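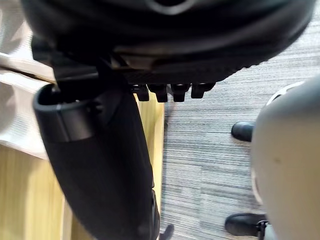
Search articles, clubs, fixtures Search

The vest that knows you're tired

4 min read

23 February 2025

A Sunday league side at Nongate now trains in tracking vests. The full kit, from a firm called Antunes, cost the club £385 for the season, and for that the players get a small pod between the shoulder blades and a score out of 100 on their phones before they've got their boots off. The score is called Readiness. What it is a score of, I have been trying to find out since January.

I should say that I like numbers in sport. I grew up on league tables and goal averages, and I will happily read a scorecard for a match I didn't see. A goal is a goal, though, and everyone on the touchline can agree whether it went in. Readiness is worked out from distance run, number of sprints and something the leaflet calls "load balance", and the leaflet doesn't say how much each one counts.

I asked the firm. The reply was friendly, came within a day and told me the method was "based on elite practice". I asked which elite practice and got the leaflet again.

Professional clubs do track their players, of course. They also have full-time staff to read the results, players who sleep in the afternoon and a physio down the corridor. At Nongate the left-back drives a delivery van for nine hours before Thursday training. He doesn't need a pod to tell him his legs are heavy.

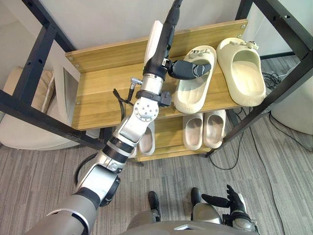 What worries me more is how the figures get used once they're there. Nongate's manager picked his side by feel for years and was often wrong, as managers are. Now he picks it by feel and then looks at the scores to see if they agree. When they don't, he says the vest must have slipped. When they do, he shows everyone. I watched him do both on the same evening, for two midfielders, and he saw no problem with it.

Skidville, two divisions up, went further. Last season they had a rule that anybody scoring under 40 on the Thursday couldn't start on the Sunday. It took the players very little time to work out that a few daft sprints in the warm-up would get them over the line, so they did those, and some of them turned up on match day with sore hamstrings. The rule was dropped in the spring. The vests stayed, mainly because they'd been paid for.

The sales pitch leans hard on injuries. Antunes says its vests cut them by 30 per cent in amateur football. I'd love that to be true – half the people I used to play with walk downstairs sideways. But the claim comes from clubs filling in their own forms, and there's no mention of what happened at similar clubs without the kit. Clubs that buy a gadget to prevent injuries may also start stretching properly, or stop booking two friendlies in a week. I can't tell which of those did the work, and I don't believe the firm can either.
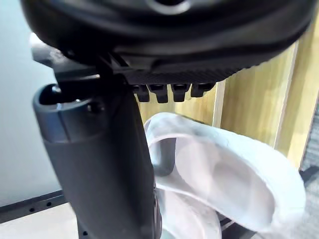 Small black tabs beneath a finely ridged band.

Stallville turned the vests down. They were offered a free trial and spent the meeting arguing about the drainage behind the far goal, then voted to put their money there. They've had fewer matches called off this winter than anyone else in the division, and they're sitting fourth, which proves nothing much, except that you can be fourth without knowing your load balance.

The Nongate players seem fond of theirs, I'll admit. They compare top speeds in the pub, and one of the centre-halves has started running on Tuesdays to beat the goalkeeper. If the thing were sold as a bit of fun I'd have no quarrel with it beyond the price. It's sold as medicine, and I would like to see the working before the club signs up for another year. The renewal form went round last week.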